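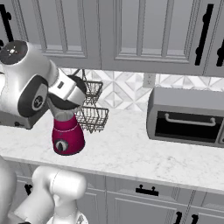

How often should you change the password on your home Wi-Fi router?

Change it when you first set the router up, and again any time you have given it to someone who no longer needs it. A long password that stays put is fine for most homes.

There are two passwords on a router, and people mix them up. One lets phones and laptops join the network. The other opens the settings page, and on many older models it is still the word "admin". Change that one first.

To get to the settings page, type the address from the sticker on the router into your browser. Log in, look for a section called Administration or System, and set a new password. Write it on paper and keep it in the drawer with the appliance manuals.

While you are logged in:

Turn off remote management. You can still change settings from inside the house.

Turn off WPS, the feature that joins devices at the push of a button.

Set security to WPA3, or WPA2 if your older devices won't connect.

Switch on the guest network and put visitors on it. Smart plugs, speakers and TVs can go there too – just check that your phone can still control them.

Check for a firmware update. Some routers do this on their own, usually overnight, but the setting may be off. Don't unplug the router during an update, even if the lights go out for 10 minutes.

Tip from reader Orathai Meesuk: print the guest password on a card and tape it inside a cupboard door. Replace the card when you change the password.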